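第4章 双手示教：整理桌面小件

欢迎来到最好玩的一章！前三章都在连线和标定，从现在起，机器人要跟着您的双手学东西了。Coltar示教套件用两只手持夹爪记录动作，您怎么捏、怎么放，它就怎么学。

4.1 开始之前
1. 左右手各握一只夹爪，空夹开合几次，手感顺了再录。
2. 把口罩和条纹布放在双手都够得着的地方。桌上的日常杂物可以留着，花桌布也不用撤，背景丰富一些，学出来的动作更耐用！
3. 在Dristen软件中新建任务，目标次数填50。

4.2 录制一次示教
1. 按“开始”，听到提示音后再动手。
2. 一只夹爪捏住口罩下端，让它立起来；另一只去找条纹布。

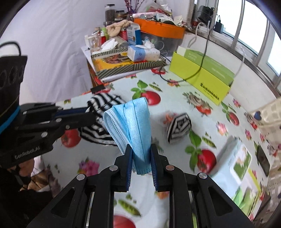 图4-1 一只夹爪夹持浅蓝色口罩，另一只伸向左侧的黑白条纹布

3. 停稳一秒，再移到目标位置，松开指尖。
4. 按“结束”，给本次录制打上“成功”或“重做”标记。

注意：指尖合拢时请勿把手指伸进连杆之间。线缆要留出余量，别让它绕住手腕。

4.3 换手，换物
录满40次后，请把两只手的分工对调：原来夹口罩的去夹布，原来夹布的去夹口罩。布料软，每次捏起来的形状都不一样，这恰恰是最有意思的部分，千万别为了整齐去重复同一种捏法。
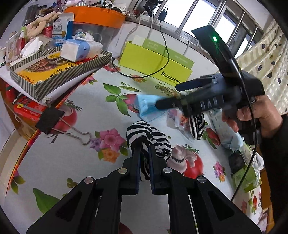
夹布时从中段下手，慢慢收拢，感觉到阻力就停。夹口罩则先张开两指，让下面那根指尖越过口罩边缘，再轻轻合上。两种手法各练几遍，您会发现速度自己就上来了！

提示：Baptiste Bailly在Ullari试录时一口气做了264次，他的建议是每录80次歇一歇，手一累，动作就容易发抖，数据也跟着抖。

4.4 回放检查
1. 打开“回放”，先看标为“重做”的片段。
2. 夹爪轨迹若有跳变，删除该条并补录。
3. 确认后点“上传”，进入第5章的训练设置。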